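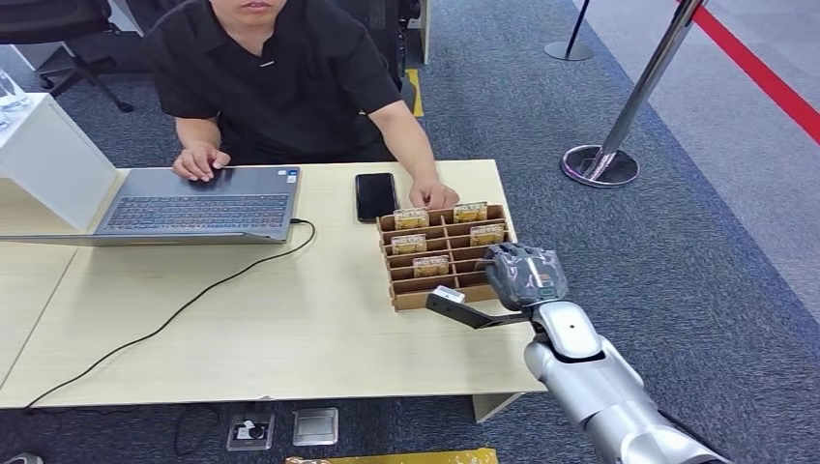
Buscar en el sitio Introduzca su búsqueda Ir

Avisos de hielo en la carretera de Loltitz: informe de proyecto
Mayo. Por un estudiante del grupo 2, Movilidad y Transporte

El tema de mi trabajo son los avisos que reciben los conductores cuando hay hielo en el puerto de Loltitz. Elegí esta carretera porque la conozco bien: en invierno la tomo cada jueves para venir a clase.

El tramo estudiado va desde el cruce de Brullska hasta el túnel y llega a 844 metros de altitud. Tiene dos paneles luminosos, ambos en el lado de subida. En la bajada el conductor depende de la radio o de la aplicación Zastell, que publica el estado del firme por colores.

Para el análisis usé más de 375 avisos guardados en el archivo de Zastell. Los comparé con las hojas de servicio de Kollár, la empresa que esparce la sal. La comparación fue lenta, porque las hojas anotan la hora de salida del camión y no la hora de llegada al tramo.

El resultado principal es que muchos avisos aparecen cuando el camión ya salió. De madrugada el retraso es mayor. Propongo instalar un panel en la bajada y que Kollár anote también la hora de llegada. El coste del panel no lo he calculado, queda para la segunda parte.

Contacto | © Aula de Proyectos de Transporte | Volver arriba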